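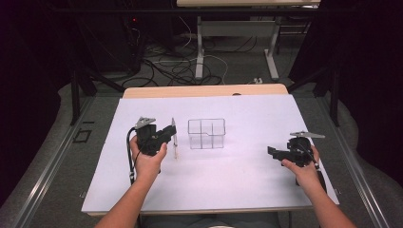
Bench Assembler, Small Hand Tools (Part-Time)
Kallus Tool Repair, Prundell

Kallus repairs and rebuilds small hand tools for upholsterers, bookbinders and leather workers. Most of what comes through the door is staple pullers, hole punches, eyelet setters and hand shears. We are looking for one person to join the assembly bench for 24 hours a week, Monday through Thursday mornings.

The job is to take apart tools that customers send in, clean the parts, replace springs and pins, put the tool back together and test it on scrap. You will fill in a repair card for each tool and pack it for return. In slow weeks you will also sort stock and sharpen blades. There is no sales work and very little phone work.

What we need from you

You should be comfortable working with your hands on small parts for a full morning. You should be able to read a parts diagram and write clearly enough that the person at the next bench can follow your card. Good close-up vision, with or without glasses, is a must.

Experience with sewing machines, bikes, clocks, locks or musical instruments is useful. So is a hobby that involves fixing things. We don't ask for a diploma or a certificate. The last two people we hired came from a shoe shop and a school kitchen, and both are still here.

You will be on your feet or on a high stool. Some boxes weigh up to 36 pounds, and there is a cart for those.

Pay and hours

Pay starts at $21.50 an hour and is reviewed after six months. Hours are 7 a.m. to 1 p.m. Paid time off builds up from your first day. We close for 2 weeks in August, and one of those weeks is paid in addition to your own time off. After a year you get a $200 tool allowance, which you can spend on anything you use at the bench.

Training is on the job. For the first month you will work with Halina Krawczyk, who runs the bench. She will start you on punches and move you to shears when you are ready – usually in the third week, sometimes later.

The shop

We are at 1235 Serkis Road, on the ground floor, with the entrance on the parking lot side. The bus stops across the street. Parking is free, and there is a covered rack for bikes. The workshop is heated but gets cool near the loading door, so bring a sweater in winter. Safety glasses and aprons are supplied and washed here.

How to apply

Send a short letter or stop by and fill out a form at the counter any weekday before noon. Tell us what you have repaired, built or taken apart, and which date you could start. A résumé is fine but not required. Please include a phone number – we set up visits by phone.

Applications close on Thu 1 May. Everyone we invite will spend an hour at the bench with a punch and a parts tray. The hour is paid at the starting rate whether or not we offer you the job.

Questions about the work go to Halina Krawczyk. Questions about pay, hours or access to the building go to Kuldeep Jaiswal in the office.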